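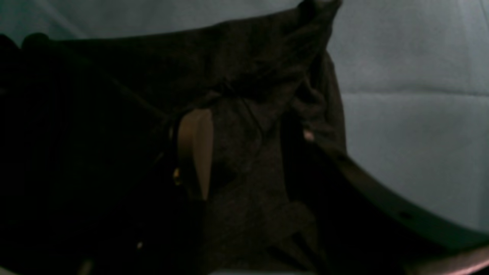

Tema 4. Recogida de demostraciones con objetos deformables
Apuntes para el laboratorio de aprendizaje por imitación
Versión del 28 de enero de 2020

4.1 Punto de partida

En las prácticas de diciembre trabajamos con piezas rígidas. Una pieza rígida tiene una posición y una orientación, y con estos datos el estado queda casi completo. Una prenda de punto no se deja describir así. Cada vez que se suelta sobre la mesa toma una forma distinta, y una parte grande de su superficie queda escondida entre los pliegues.

Por esta razón no intentamos escribir un modelo de la tela. Grabamos demostraciones por teleoperación y dejamos que la política aprenda la relación entre lo que ve la cámara de muñeca y el movimiento siguiente de la pinza.

4.2 Qué es un episodio

Un episodio empieza con la pinza abierta, en la posición de reposo, y termina cuando la prenda está extendida o cuando pasan 30 segundos. El operador marca el final con el pedal. Se guardan cuatro canales: imagen de muñeca, imagen cenital, posición de las articulaciones y apertura de la pinza.

Los episodios fallidos también se guardan, con la etiqueta "fallo". No se borran nunca desde el puesto de grabación. La decisión de usarlos o no en el entrenamiento se toma después, en la revisión.

4.3 Las telas oscuras

Con una prenda negra o marrón muy oscuro, la cámara de muñeca pierde el detalle en los pliegues profundos. El contorno contra un fondo claro se conserva bien, pero el interior puede quedar como una mancha casi uniforme. Dos consecuencias prácticas:

- La exposición se fija antes de la sesión y no se cambia entre episodios. Con exposición automática, el brillo de la misma tela varía según cuánto fondo entra en la imagen.
- El operador debe mirar solamente las imágenes que recibirá la política. Si mira la mesa directamente, usa información que el modelo no tendrá, y la demostración resulta difícil de imitar.

Los detalles de color distinto (un botón, una etiqueta, un cordón) ayudan mucho al operador, pero son peligrosos para el conjunto de datos. En la serie Hedby, 11 prendas tenían un adorno claro, y la política aprendió a buscar el adorno y no el borde. En la serie Proltby mezclamos prendas con adorno y sin él.

4.4 Variación de la postura inicial

Antes de cada episodio se levanta la prenda por un punto cualquiera y se deja caer. No se arregla con la mano. Es un error frecuente - yo también lo cometí al principio - colocar la tela "un poco mejor" para ahorrar tiempo.

El objetivo del curso es llegar a 1,000 episodios válidos entre todos los grupos.

4.5 Para la próxima sesión

Leer la guía de anotación Diltent, apartados 1 y 2. Traer la hoja de sesión del puesto Menzies ya rellenada, con el valor de exposición.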